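Used car hunts in the cold and dies at red lights, garage wants to swap the throttle body - worth it?

Posted by Irfan Goh, 23 Mar 2020

Hi all, bought a used hatchback in Brandoston last May, 85 thousand on the clock, 2 owners before me. Ran fine until a few weeks ago. Now when I start it in the morning the idle goes up and down, up and down, and if I come to a red light in the first mile or so it just dies. Restarts right away. Once it's warmed up no problem at all, pulls fine on the highway.

No check engine light. Battery is new. Garage had it for a day, couldn't get it to stall (of course, it was warm by then) and now they say throttle body, and quoted me more than I want to spend on a car this old. Already tried a bottle of Doser in the tank, no diffrence that I can tell.

Should I let them do it or is there something cheaper to rule out first? I can do basic stuff, oil and brake pads, not much more than that. Thanks

Omolara Bassey

Don't buy a throttle body yet. Clean the one you have. Can of throttle cleaner, a rag, half an hour if the clamps aren't rusted.

Engine off and cold. Take the intake hose off, look at the plate. If there's a black ring where the plate closes, that's a good suspect. If it's an electronic one don't shove the plate open with your finger, some of them don't like it. Get a helper to hold the pedal down with the ignition on, engine off, and keep your own fingers well out of the way. Spray the rag, not the throttle body. Wipe till the ring is gone.

Old cotton is best for this, nothing that sheds. I cut up worn out towels and pillowcases and keep a stack.

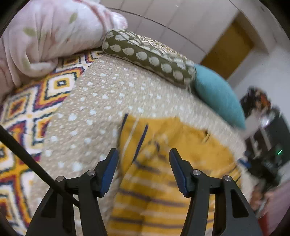 Then put the hose back and make sure it's seated all the way round - a loose hose will give you the exact same symptoms and you'll think the cleaning did nothing. Idle might be odd for the first few starts while it relearns. Some cars need a reset procedure, check your manual.

Still hunting after that, look for a split vacuum hose. They go hard and crack on the underside where you cant see it.

Khairul Sopacua

had this on mine, was the coolant temp sensor. car thought it was warm when it wasn't so not enough fuel. no light either. cheap part, one plug. get a reader on it before the first start of the day, if it says 114 and the car sat out all night theres your answer

Sota Nomura

Agree with Omolara, clean first. And ask the garage to keep it overnight so they can start it cold. Mine did that for free. Any place that quotes a part without seeing the fault, I'd go somewhere else tbh.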